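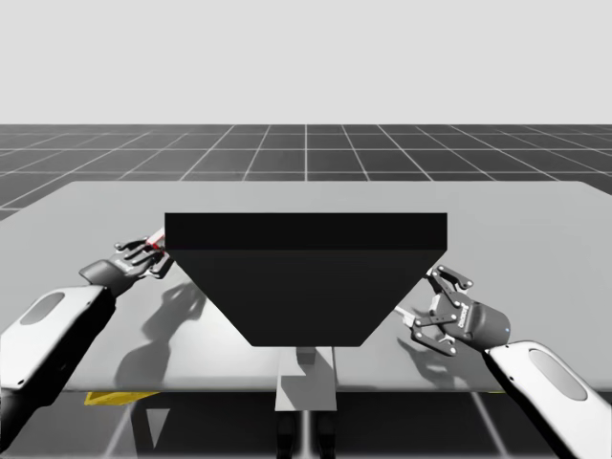 Table (furniture)

A table is a piece of furniture with a raised, flat top, used for eating, working, playing games, or holding objects at a convenient height. The top is most often supported by legs, though pedestals, trestles, and wall brackets are also common. Tables differ from desks mainly in that desks usually include drawers or other storage.

Etymology

The English word comes from the Latin tabula, meaning a board or plank. It replaced the Old English bord in most uses. The older sense survives in the phrase "room and board," where board refers to meals.

History

Small stone and wooden tables were used in ancient Egypt, mainly to keep objects off the floor. Greek and Roman households used low tables beside dining couches. In medieval Europe, large halls were often furnished with loose boards laid over trestles, which could be taken down after a meal. Fixed tables with joined frames became more common from the sixteenth century, and the draw-leaf table, with 2 leaves stored under the main top, dates from the same general period.

Construction

A traditional table has a top, legs, and an apron, the frame that runs beneath the top and ties the legs together. Solid wood tops expand and contract across the grain as humidity changes, so they are normally attached with slotted screws or movable clips. Tops made of glass, metal, or stone move much less. Corners may be left square or rounded; rounded corners are often chosen for homes with small children and for narrow rooms.

Types

Dining tables are designed for seated meals and are commonly 28 to 30 inches high.

Coffee tables are low tables placed in front of a sofa.

Gateleg tables have hinged leaves held up by legs that swing out from the frame. With both leaves down, they take up little floor space.

Nesting tables come in graduated sizes and are stored one beneath another.

Pedestal tables stand on a central column, leaving more room for the knees of those seated.

Surface finishes

Oil and wax finishes are easy to renew but give limited protection against water and heat. Varnish and lacquer form a harder film. Glossy tops reflect light sources and show scratches more readily than matte ones, and for this reason matte finishes are often preferred for reading and drafting.

See also

Bench
Desk
Trestle
Workbench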